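Posted in: Home > Laundry & Linens
7/17/22 by Clakier

Search this site... Go

Folding an orange cloth over something dark red. Quick version, I have 11 more to do.

Shake it out first. Find the hem, pinch a corner. 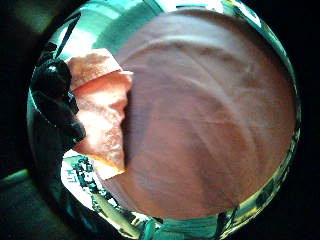 Makowska commented that she irons before folding, never after, and it saves her a whole evening every December.

Fine, iron if you like. Low heat. Keep the maroon peice underneath so the dye doesn't meet your whites.

Drape, don't pull. Let the corner hang.

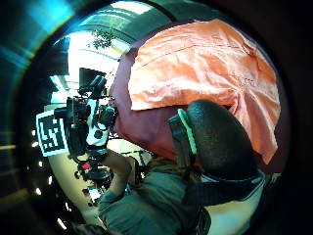 Then smooth with the flat of your hand, middle to edges. Long creases go last.

Dry hands only!! No lotion, it marks.

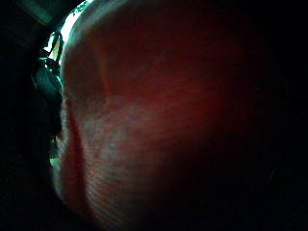 Fold in half, hem to hem. In half again. Corners wont match first time, redo it.

Still wrinkled? Hang it over the red overnight and start again tomorow. 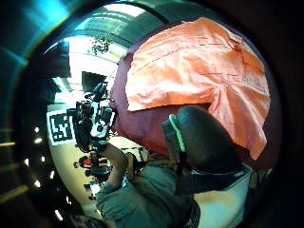

Stack with the fold facing out. Top shelf, away from the window. Done.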